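Re: [grippers] pad wear on the Mabula fingers

> Anyone run the textured pads past 200 cycles yet? Ours at Ukbridge
> went slippy at 160.

Same at our end, nearly. Old pads fine to 80, then drifting. Swapped to the Barkus set last night, much better on smooth stuff, worse on anything thin.
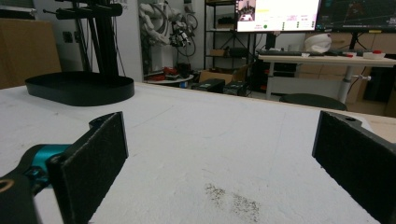 Not touched the controller settings so its a fair test. Will do the thin parts agian in September, wider opening. Can post spare pads if you want a pair.

Clidach bench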